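How to Request Bicycle Parking Outside a Public Building
Prurholm Council, Transport and Streets

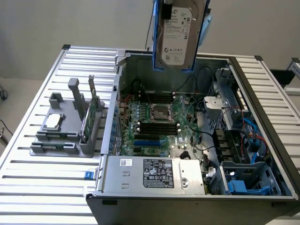 A hard disk drive in a blue carrier, with an open tower computer chassis.

Residents, employees and visitors may ask the Council to install bicycle stands outside any public building in Prurholm. The procedure set out on this page applies to libraries, clinics, halls, museums and Council offices. Stands on private land are a matter for the landowner, and stands at railway stations should be requested from the station operator.

Before you apply

Check whether the building already has bicycle parking. Older stands are sometimes placed at the side or rear and may not be signposted from the main entrance. If stands exist but are badly placed, you should ask for relocation on the same form by ticking "Move existing stands".

Measure the width of the pavement where you would like the stands to go. A clear walking width of 2 metres must remain once bicycles are parked. Sites that cannot meet this width may still be considered if a car parking bay next to the kerb can be converted. One bay normally holds up to 8 bicycles.

Stands should be within 40 metres of an entrance that is open to the public. They must not block dropped kerbs, tactile paving, fire exits, hydrants or bus stop boarding areas.

Step 1: Record the location

Write down the name of the building, the street and the side of the street. Note any nearby fixed object that will help an officer find the spot, such as a lamp column number or a litter bin. A simple sketch is acceptable and need not be to scale.

Step 2: Describe the need

State where bicycles are left at present. Common examples are railings, trees and signposts. If parked bicycles obstruct people using wheelchairs or pushchairs, please say so, as these sites are given priority. You are not required to carry out a survey.

Step 3: Obtain the building manager's view

Requests are dealt with more quickly where the building manager has already been consulted. A short email is sufficient and should be attached to the form. If the manager objects, you may still apply, and the objection will be considered alongside your request.

Step 4: Submit the form

Complete Form Temba, available at the Marness Road office and from the Streets pages of this website. Each form may cover 2 locations. Please use a separate form for any further sites.

Step 5: Site visit and decision

An officer will visit the location and check for underground cables and pipes. You do not need to attend. The decision will be sent to you in writing with the proposed number and type of stands. Where a car parking bay is to be converted, a public notice must be displayed before work begins, and comments received during the notice period will be taken into account.

If your request is refused

The decision letter will give the grounds for refusal. You may ask for a review if you believe that the measurements are wrong or that a suitable alternative position was overlooked. Reviews are carried out by an officer who did not take part in the first decision. Shortage of funds is not a ground for review, but the request will be kept on the waiting list.

Conservation areas

Additional consent is needed in the Zultdale conservation area. The Council will apply for this on your behalf. Only plain black hoop stands are permitted there, and covered shelters are not allowed on the main square.

Reporting damaged stands

Loose or bent stands and abandoned bicycles should be reported through the street fault page. Please do not use Form Temba for this purpose.

Page owner: Rokeya Debnath, Cycle Parking Officer
Last reviewed: May 21, 2026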